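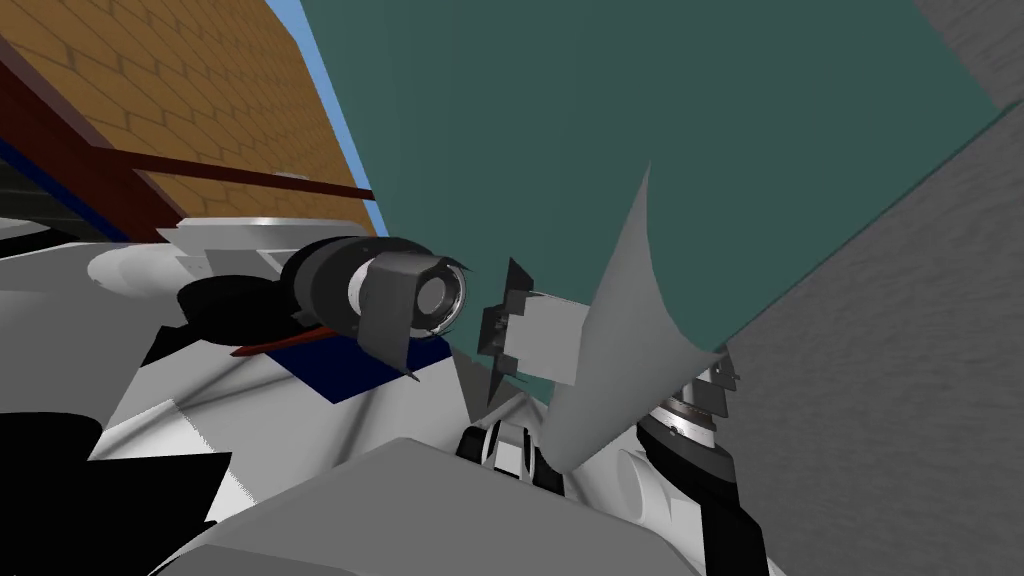
**From:** Leonie Quinlan
**To:** sim-practice list
**Date:** 3 June 2022
**Subject:** Re: Draft 4, wording of the contact and tool clauses

Gerardo, thanks for going through the draft so quickly. My replies are under your points. I've left out the parts where we already agree.

> Gerardo Mancuso wrote:
>
> I have read Draft 4 twice now and I still trip over clause 6. It says a reviewer may record a grasp "when the object is between the fingers". At Cevden we had two reviewers mark the same runs from the wrist view and they disagreed on 27 of them. One was reading "between" as seen on screen, the other wanted contact. Both could point to the clause.

Agreed, the wording has to go. I'd like clause 6 to read:

*6.1 A grasp is recorded only when the contact log shows both fingers touching the same object.*

*6.2 An object seen between the fingers, without logged contact, is recorded as "in gap".*

*6.3 If the contact log is missing, the reviewer records "not determined" and moves on.*

Pierina Mazza asked for 6.3 and I think she is right. Drurnance lost the logs for part of their December set, and people filled in the grasp column by eye. It took far longer to undo than it would have taken to leave it blank.

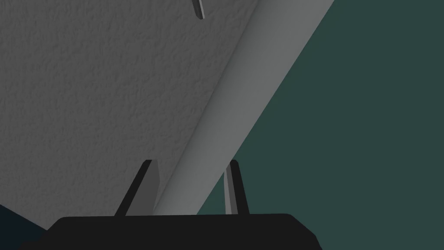 The wrist view needs a clause of its own, and I would put it straight after these. Depth is hard to judge from there, even in a clean render with no noise. A long grey bar can run at a slant right through the space between two open fingers and still be further back than the fingertips, touching neither of them. Under the old clause 6 that would count as a grasp. Under 6.2 it is "in gap" at most, and I would be happy for us to go further and say that "in gap" needs a second view to back it up. Lino De Luca has objected that some sites only store one view. Those sites can use "not determined" as well.

> Second point. Clause 9 on held tools asks for the tip to be "pointed away from the robot". Away from which part? With two arms you can point a tool away from the base and straight at the other wrist.

Yes, that clause was written for a single arm and was never looked at again. My suggestion:

*9.1 While one arm holds a tool, the planner treats the tool as part of that arm, for its full length.*

*9.2 The keep-out distance is measured from the tool tip to every part of the other arm and to the robot's own body.*

*9.3 The second arm may hold position with its gripper open. It may not start a new reach until the tool arm has stopped or the planner has checked both paths together.*
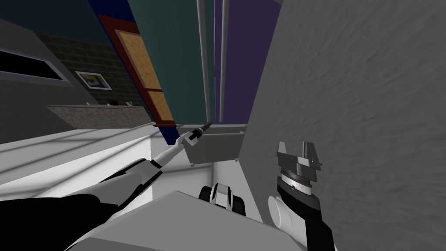

I have left actual distances out of 9.2. Montserrat Ortuño would like a fixed value and I understand why, but the Leckie and Wondside models differ too much in reach for one number to suit both. Each site should state its own value in the run header, where a reviewer can find it without asking.

> Last one, smaller. Do we need to say anything about walls and fittings? Our scenes are tight.

I think so. A pen-shaped tool held over a counter near the rim of an open bin has very little room to turn. The planner will only see that if the bin and the wall have collision shapes as well as surfaces to draw. Proposed:

*11.4 Every fixed object within reach of either arm has a collision shape. Exceptions are listed by name in the scene file.*

"Within reach" includes the tool, as in 9.1. Sheets and flaps that can bend are a separate problem, and I would keep them for Draft 5.

For those who asked: we have had 137 comments on Draft 4. Of these, 83 are closed and 43 are waiting for an answer from the person who sent them. The rest are with me. If you have one waiting, please reply on the list and quote the comment number - I can't match private mail to the tracker.

Gerardo, could you run the new 6.1 to 6.3 past the same two reviewers, on the same runs, without telling them which ones they disagreed on? I'd like to see that result before the wording goes in.

Leonie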